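브래덤 구립체육관, 매트 위 어르신 낙상예방 교실 1월부터 다시 연다

브래덤 구립체육관 2층 다목적실에서 운영되던 어르신 낙상예방 교실이 1월 재개된다. 난방 배관 공사로 중단된 지 두 달 만. 신청은 접수 첫날 오전에 마감됐고 대기자만 242명. 구는 반을 늘리는 방안을 검토 중이라고 밝혔다.

수업은 오전 10시와 오후 2시, 하루 두 차례. 맨바닥 대신 퍼즐처럼 맞물리는 폼 매트를 깔고 진행한다. 넘어지는 법, 일어나는 법, 한 발로 서기. 회당 50분이고 준비물은 미끄럼방지 양말과 물통 정도다.
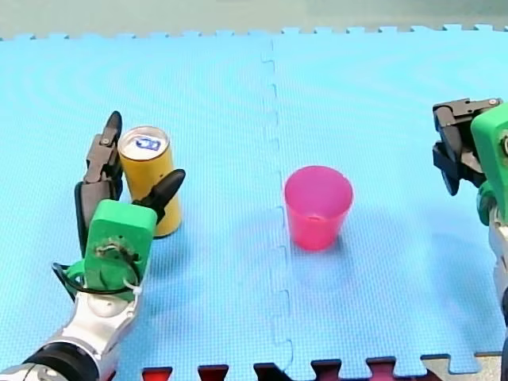

막달리니 트리안타필루 생활체육 담당기자

수강료는 회당 3,000원으로 공사 전과 같다. 기초생활수급자와 국가유공자는 무료. 다만 올해부터는 첫 수업 전에 간단한 건강 문진표를 내야 한다. 혈압약이나 어지럼증 약을 드시는 분은 약 이름을 적어오면 된다. 문진표는 1층 안내데스크, 구청 홈페이지 양쪽에서 받을수 있다.

강사진도 바뀌었다. 공사 전까지 수업을 맡았던 발타노 운동센터와 계약이 끝났고 새로 나이두 재활운동연구소가 들어온다. 연구소 측은 "첫 2주는 바닥에서 일어나는 동작만 반복할 계획"이라고 했다. 서서 하는 균형 운동은 셋째 주부터. 무릎 수술을 받은 수강생은 의자를 쓰는 별도 동작으로 바꿔준다고 한다.

매트 관리 기준도 손봤다. 이음새가 들뜨면 발끝이 걸리기 쉬워서다. 앞으로는 매 수업 전 강사가 이음새를 발로 눌러 확인하고, 벌어진 조각은 바로 교체한다. 청소는 하루 두 번, 오전반과 오후반이 끝난 뒤. 이용자들이 꾸준히 요구해온 실내화 보관함은 이번 예산에서 빠졌다. 체육관은 상반기 추경에 다시 올리겠다는 입장이다.
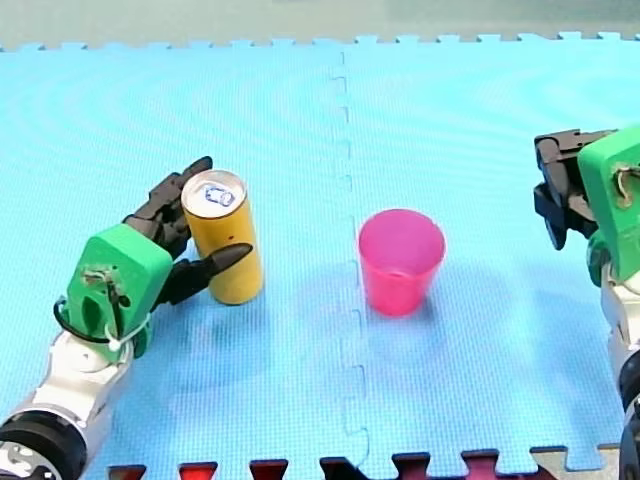
생활·건강 > 우리동네 소식

집에서 매트를 까는 경우 주의할 점도 있다. 거실 전체를 덮지 못하면 매트 끝 턱이 오히려 걸림돌이 된다는 것. 체육관은 벽에 붙여 깔고, 화장실 가는 길목에는 두지 말라고 안내한다. 밤에는 바닥 쪽에 작은 등 하나 켜두는 것이 좋다. 문턱이 있는 방은 문턱에 밝은색 테이프. 매트 위에서 두꺼운 털양말은 금물이다.

불로우 동 주민센터도 비슷한 교실을 준비하고 있으나 장소가 정해지지 않았다. 경로당 순회 방식이 유력하다. 구 관계자는 두 곳을 합쳐 올해 100명 이상이 추가로 수업을 들을 수 있을 것으로 내다봤다. 대기자 수에는 한참 못 미친다. 대기 순번은 문자로 개별 통보되며 이틀 안에 답이 없으면 다음 순번으로 넘어간다. 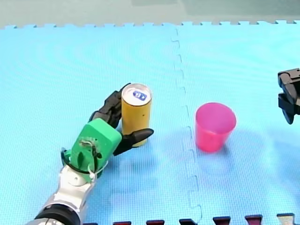
대기자들 사이에서는 불만도 나온다. 전화 접수가 너무 빨리 끝났고, 인터넷을 못 쓰는 사람은 처음부터 불리했다는 것이다. 다음 접수 때는 방문 신청 몫을 따로 떼어 달라는 요구도 있었다. 구는 이에대해 다음 분기 접수 방식을 바꿀지 내부 논의 중이라고만 답했다.

교실 일정표는 체육관 1층 게시판에 붙는다. 주차장은 공사 자재가 덜 빠져 절반만 개방. 수강생은 가급적 대중교통을 이용해 달라고 체육관은 당부했다.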